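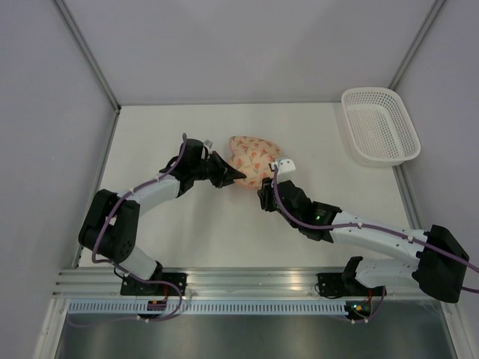
# The Presthorpe Pillow

My aunt kept it on the chair by the stove, and when we were small we were not allowed to throw it, which of course meant that we threw it whenever she went out to the hens. It was a soft beige thing with little red marks printed all over it, and in my family there were two schools of thought on what the marks were. My mother said rosebuds. My aunt said they were strawberries and that she ought to know, having bought the cloth. I was in the habit of looking at them very close up, with my cheek already down on them, and from there they were only red.

There was a second argument about the shape. My uncle claimed it had been made as a heart, for the wedding, and my aunt said it was a plain pillow that had been folded over and sat on for so long it had given up. I never saw her unfold it, though, and I thought that was interesting even at seven.

When she sold the house in Presthorpe the pillow went with her to the apartment in Griltevik, on top of everything, on the passenger seat. I drove. It was 127 miles and she talked for most of them, about the new kitchen and whether the oven would be any good, and about a woman from the Dalgleish road who had once borrowed her big preserving pan and brought it back with somebody else's lid. Every so often she put her hand down flat on the pillow beside her - she was in the back, you see, because of her hip, and had to lean forward between the seats to reach it. I told her to sit back. She said she was sitting back.

The apartment had white walls, and she didn't care for them at first. In Presthorpe the kitchen had been yellow and then a darker yellow, and the last corner behind the dresser had stayed a green that went back to before my uncle. "It's like living in a cup," she said. We hung the calendar and the two plates and the picture of the harbor at Promport, and she sat on a box and looked at it all and said well, now it was like living in a cup with a calendar. But she was eating a sandwich when she said it, and I took that as a good sign.

I stayed until the Friday. We unpacked in the order things came to hand, and it was a terrible order. We found the cake tins before the kettle. We found a bag of clothespins inside the soup pot, and inside the bag of clothespins a key, and she held the key up to the window and turned it this way and that and told me about every door she had ever had. None of them needed a key that size. She put it back in with the clothespins, in the end, and put the clothespins in the drawer under the oven.

The pillow lay out on the table all that while. There wasn't a chair for it yet, not a proper one by a stove, and each time we wanted to eat one of us would pick it up and stand there holding it, like a person who has been handed a baby at a party. Then we would eat, and wipe the table, and back it would go in the middle.

On the last night the seam started to trouble her. She had found a soft place in it with her thumb, she said, and it wanted seeing to before the stuffing got ideas. So out came the sewing box, and we pulled the lamp over and sat down on either side. She couldn't manage the needle so well anymore and I couldn't manage it at all, so we split the work. I held the two edges together and she came in over my fingers, slowly, and told me to stop breathing on it.

"Was it a heart?" I asked her. It seemed a good time, since neither of us could get up.

She did four or five more stitches.

"He cut it out himself," she said. "On the kitchen floor, with my good scissors. One side came out bigger than the other, and I laughed so hard I had to go and stand in the yard. He was hurt by it. So I said it was a very nice pillow, and I folded it over to where it looked even, and after that it was a pillow."

"Then why does he say it's a heart and you say it isn't?"

"Well, he's allowed to say so," she said. "He made it."

My uncle had been gone nine years by then, but she always spoke of his opinions as though he were in the next room and might come in for the butter. I held the edges and kept my breath to myself. The thread she had chosen was red, not a very good match for the cloth, and it went in and out among the rosebuds, or the strawberries, and got a bit lost there.

"Strawberries," she said, without looking up. I hadn't said a thing.

In the morning I put my bag in the car and came back up for the sandwiches. She had dragged the one good armchair across the floor by herself, hip and all, until it stood as near to the oven as it would go, and the oven door could now be opened only halfway. The pillow was on it. She was at the counter with her back to me, wrapping the bread, and she said that if I meant to sit down I should move it first, and not throw it.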